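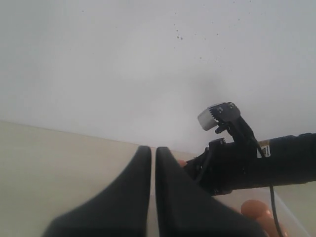

Gripper fingers nearly together, sensor module on its bracket, dark specks on the pale surface behind.

Can a two-finger arm clean scuffs off painted walls yet?

Posted by Marjan Jalali, Liltthorpe, 19 June 2025

I look after the inside of a small rental building and I am trying to find out how much wall cleaning can be handed to a machine. The job is the usual one between tenants: find the specks and scuffs, wipe what will wipe, mark the rest for touch-up paint. The paint is a flat off-white called Hovia, which burnishes if you rub it hard. The arm is a tabletop one with a parallel gripper and two soft-looking black fingers. I can get it to pick up a folded sponge and put it down again.

What I can't judge is the contact part. If I tell it to move to the wall, it either stops short or pushes the sponge flat and stalls. I have set the speed as low as 60 mm per second with no real change. There is also the matter of finding the marks. Some are dark and sharp, others are gray and soft at the edges.

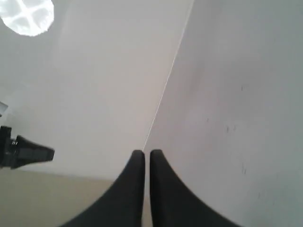 Typical corner. Small speck higher up on the right wall, gray scuffs lower down, gripper empty.

Specific points I would like answered:

Is wiping a flat painted wall a solved problem on this size of arm, or still a research job?
Would a different tool be better than holding a sponge in the fingers?
Does the corner itself need a separate routine?

I don't need it to be fast. I need it to leave the paint alone where there is no mark.

Gholamreza Mirzaei

Partly solved. Wiping is easy if the arm can control force and hard if it can only control position. Yours sounds like the second type. A position-controlled arm goes where it is told, and the wall is never exactly where it was told. Plaster is uneven over short distances, so one pass will have light and heavy spots even when the program is correct.

Two ways to deal with it. The first is to put the give in the tool. Mount the sponge on a spring-loaded holder with six mm of travel and command the arm to a point halfway into that travel. The spring then sets the pressure and the arm's error stops mattering much. We do this at work with a Presesico holder on a deburring cell, and the principle carries over. The second is to buy an arm with a force sensor at the wrist. That costs more and needs tuning.

I would not hold the sponge directly in the fingers. A parallel grip resists squeezing well and twisting badly, and wiping is mostly twisting load. If you must use the fingers, glue the sponge to a block with two flat sides so the fingers have something to close on.

Finding marks: dark specks will show up with a plain brightness threshold. Soft gray scuffs will not, at least where two walls meet at an angle and one is shaded darker than the other. The shading difference between the two walls can be larger than the difference between scuff and paint. Run each wall as its own region with its own threshold, and leave a strip on either side of the seam out of it. A ceiling light near the work makes a bright patch on the wall next to it - mask that too, or shoot a clean reference first and subtract.

So yes, do the corner separately, or do it by hand. I would do it by hand.

Flat paint is your real limit. Test the pressure on a scrap board with two coats of the same paint before the arm goes near a wall. Ours burnished at 200 grams on a small pad, but that was another paint, so don't copy the number.

mudandtape

Just use a melamine sponge and your arm. Takes a few minutes a room. I priced a Mets kit once and the holder alone was 109 dollars.

Marjan Jalali

Thank you both. I will build the spring holder and start on a scrap board. Corners stay manual for now. Does the spring need a guide rod, or is the sponge block enough to keep it straight?

Gholamreza Mirzaei

Use a guide. Two rods if you have room, otherwise the block tilts at the end of each stroke and the edge digs in.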